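2026-06-06
Notebook – desk cleaning trial, table by the pillar

Continuing from the cloth comparison. The keyboard and monitor base are written up on the previous page. Today is the desk phone only: handset, keypad, cord, in that order if time allows.

Cloth: purple microfiber, from the Saltell pack, laundered once without softener. The blue ones from Jodent left lint in the gaps between buttons and are out of the trial. Adwoa wants one retained for reference, so it goes in the drawer with the December set.

Cleaner: Cullinane neutral, diluted 1 in 30, applied to the cloth and never to the phone. Two sprays per cloth face. Refold after each part.

Method for the keypad: press the cloth down over the buttons, lift, move along, repeat. Dragging catches on the button edges and shifts the base. Finish with a dry face along the rows.

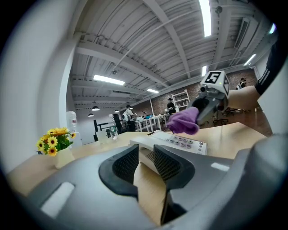
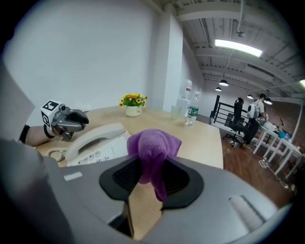
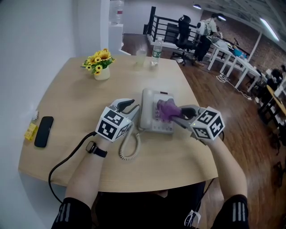 Open points:

Cord. The coil traps dust on the inside of each turn and wiping along the outside does little. Daithí suggests stretching it between two fixed points and running a folded cloth down it. Worth trying, but check the plug end first – the clip on extension 3056 is already weak.

Handset. Grease collects at the mouthpiece holes. Cloth alone will not reach into them. Soft brush first, then cloth. Do not spray near the holes.

Base. It slides on this tabletop under light pressure. Either hold it with the other hand or put the thin rubber mat under it. Senan has the mat, ask for it back.

Drying time before the line goes back in use: 7 minutes, per the sheet. I would keep to that even with the weaker dilution.

Table layout: drinks should go on the side shelf before any spraying starts. Flowers can stay at the back, they are out of reach of the work. They need dusting as well, separate entry.

To do: label the Saltell cloths by wash count. Ask Carmela whether the Mitwood phones have the same button spacing; if so the keypad method carries over without changes. Reorder cleaner, one bottle left.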